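Visita a la curtiduría Zistow: del lomo salado al cuero terminado

10 de diciembre de 2022

La planta de Zistow procesa pieles de oveja y de cabra, y en menor proporción cuero de llama que llega de dos zonas de acopio en el altiplano. La visita se hizo en un solo turno, con entrada por el patio de recepción y salida por el almacén de producto terminado. Nos guio Trinidad Palma, jefa de ribera, y en la segunda mitad se incorporó Barnabás Szekeres, responsable del laboratorio.

Recepción y clasificación

Las pieles entran saladas y apiladas por lotes. El día de la visita había 944 piezas en cámara, la mayoría de oveja, con destino a badana para forro. Cada lote lleva una hoja con matadero, fecha de desuello y peso. La clasificación se hace por tamaño, por daño de cuchillo y por marcas de parásitos en la zona del lomo. Las piezas con desgarros en la falda se recortan antes del remojo.

Palma comentó que el defecto más frecuente no viene del animal. Es el corte de desuello mal dirigido, que deja surcos en el lado carne y solo se aprecia después del descarnado. En noviembre rechazaron 36 piezas de una misma entrega por este motivo y pidieron al matadero que revisara el procedimiento.

Ribera

El remojo se hace en bombos de madera, con dos cambios de agua. El primero retira sal y sangre; el segundo rehidrata la fibra y lleva un tensoactivo de uso corriente. Siguen el pelambre con cal y sulfuro, el descarnado a máquina y el desencalado. En las pieles que se curten con lana se omite el pelambre y se refuerza el desengrase, porque la oveja retiene mucha grasa natural y un desengrase corto deja manchas en el teñido.

La descarnadora principal es una Lammont de cilindro ancho. Se ajusta al inicio de cada lote y las cuchillas se afilan en la propia máquina. El operario trabaja la piel en dos pasadas, primero la mitad trasera y luego la delantera. El carnazo sale por un tornillo sin fin hacia un contenedor cerrado, que retira una empresa externa.
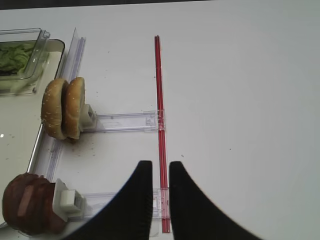 Curtición

Zistow mantiene dos líneas. La mineral, al cromo, ocupa la mayor parte de los bombos. La vegetal trabaja con extracto de quebracho y de mimosa, y se reserva para cuero de guarnicionería y suela ligera. El agotamiento del baño de cromo se controla en cada partida, y el baño residual se recoge aparte para su precipitación.

Szekeres mostró el ensayo de temperatura de contracción. Se corta una tira, se sumerge en agua y se calienta hasta que la muestra encoge. También llevan un registro de pH del corte transversal, con indicador aplicado sobre la sección recién cortada. Si el centro vira distinto que los bordes, la partida vuelve al bombo.

Acabado y almacén

Después del escurrido y el rebajado vienen recurtido, tintura y engrase. El secado se hace al vacío para el cuero de flor y colgado para la piel con lana. En la sala de medición se registraban ese día 164 piezas para Skesum, fabricante de guantes, y un pedido menor para el taller Mishra, que compra cabra fina sin pigmentar. El almacén guarda el producto sobre caballetes, sin plegar.

Aguas y residuos

La depuradora separa las corrientes de sulfuro y de cromo antes de mezclarlas. El sulfuro se oxida con aire y sal de manganeso. Quedó sin respuesta nuestra pregunta sobre el destino del lodo de cromo; Palma quedó en enviar la ficha del gestor.

Asistieron por nuestra parte Mirta Fuentealba y Milagros Zapata. Las consultas sobre compra de retales se dirigen a la oficina de la planta, extensión 724.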